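2023-01-14

What a match! We beat Brendusitz 2-1 and I can still hardly sit still. Maeve put us ahead off a corner (near post, exactly how we drilled it), then they leveled right after the break and for 20 minutes we couldn't get out of our own half. I was hoarse from shouting at our back line to step up.

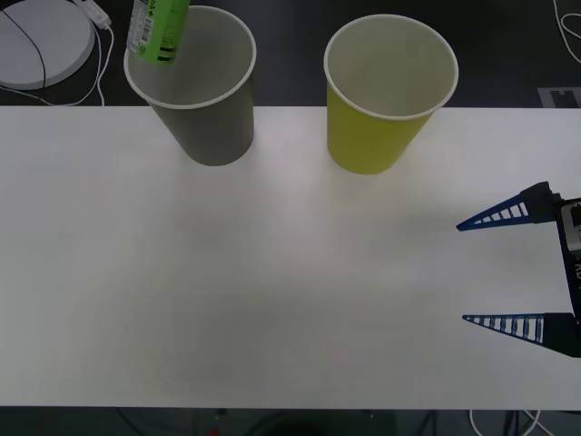 Then Yolanda won the ball at midfield, went past two of them and slid it across to Eilidh, who hit it first time with her left. Her left! She never shoots with her left. I ran the whole length of the field to jump on the pile, goalie gloves and all.

Coach Vergara says I have to be quicker off my line on crosses, and he's right, their goal was mine to claim. Extra work on that next practice. I also want to fix my goal kicks, which keep drifting toward the sideline.

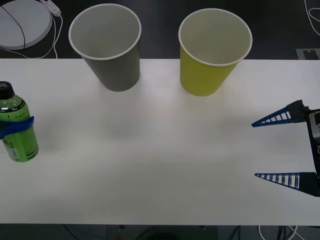 Two cups and the green bottle.

Jesteck away is next, on that awful bumpy field. We haven't won there since I joined, but the way we're passing right now I can't wait. Legs are sore, left knee is scraped up, going to bed.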